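From: Xolani Pillay
To: Altberg Chapel friends list
Date: 2023-08-31
Subject: Re: Roof of the prayer hall, and the old door

Dear Yolandi, dear all,

Thank you for your message. I answer between your lines, so that everyone can follow.

> The builders from Chauke say the small dome can be closed before
> the rains, but only if we decide now between slate and copper.
> Which one did the old chapel have?

The old chapel had slate. I have looked in the building book that my uncle kept, and he writes "gray slate, second quality, 2614 pieces, carried up by hand." Copper is not mentioned anywhere in the book, only lead for the corners. I know that some members remember a green roof. I think they remember the bell house, which was painted green for many years and was taken down later.

My own wish is slate again. Copper is beautiful, but the hall is low and stands under trees, and I am afraid the leaves will make stains on it.

> Also, is it true that the carved door from the Tonlow side will
> not be used? My mother was married in front of this door.

It will be used. In June we moved it to the dry room, where it lies flat on two beams. The carpenter in Pikarik has seen it and he says the frame is weak at the bottom but the carving is healthy. He wants to cut away 17 centimeters of the lower part and put in new oak. The two birds and the vine stay as they are. It will hang on the inner side of the porch, so the sun does not reach it.

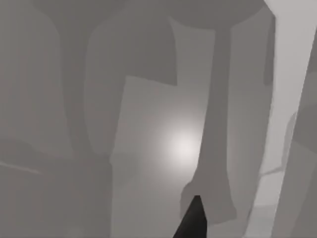
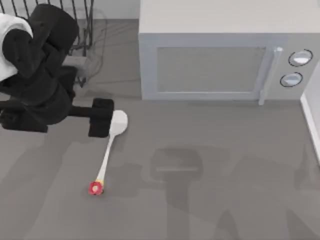
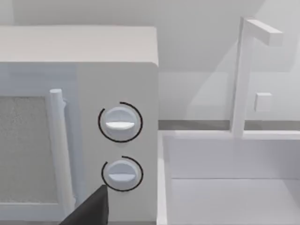
> How many people can sit in the new hall? I heard very different
> numbers after the service.

On the plan there are 92 seats on the floor and 20 more on the gallery. The gallery will stay closed in the first winter, because the stairs need a second handrail and this was forgotten in the first order. Please do not promise gallery places to your families for the opening.

The floor will be the same red stone as before. We could save most of the stones near the altar. Those with cracks will go under the benches. The step at the side entrance becomes a ramp, as Mrs. Khumalo senior asked for already in the first meeting.

One more thing about the inscription above the entrance. The painter needs the exact text, with every comma. I have two versions, one from the building book and one from a wedding photograph, and they differ in the last line. If you have an old picture where the letters can be read, please send me a copy by mail. The original should stay with you at home.

With kind greetings to all,
Xolani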